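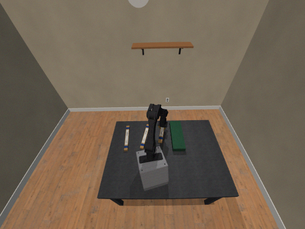

An empty wooden shelf on two black brackets, on the back wall.

2023-04-26
By Sabina Gajdoš

**Slow Water: Two Days on the Boat from Bukness**

The boat leaves Bukness at first light, and the passengers are already on deck with their coffee. It takes 25 people, but in spring it is often half full, and you can choose your bench. I chose the left side, on the advice of the skipper, Diarmuid Moriarty. From there you see the cliffs first.

For the first hour we followed the coast. The wind was cold and I was glad of my second sweater. Moriarty does not talk much over the loudspeaker. He slows the engine when there is something to look at, and people understand.

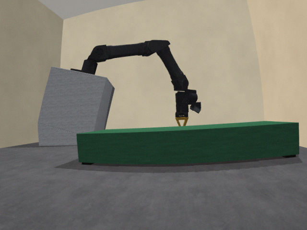
After the lighthouse the water becomes green and very calm. We saw seals, and later a big group of gannets which were diving near the rocks. Isla Mudgway, who cooks on board, brought fish soup and dark bread at 11. The soup is included in the price, the beer is not.

We slept at Tautahi, in a guesthouse above the harbor. The rooms are simple and the beds are good. In the evening I walked up the hill behind the church, 1426 steps by the local sign, and from the top I could see both bays.

The second day goes back by the outer islands, if the sea permits. When it does not, the boat returns by the same way. 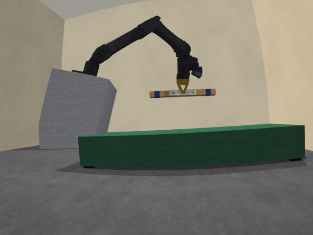
**If You Go**

Trips run until the end of June. Bring a windproof jacket and cash for the harbor café. Reserve your place early for the outer route.

Contact the editors | © 2023 Skanuvus Magazine | Back to top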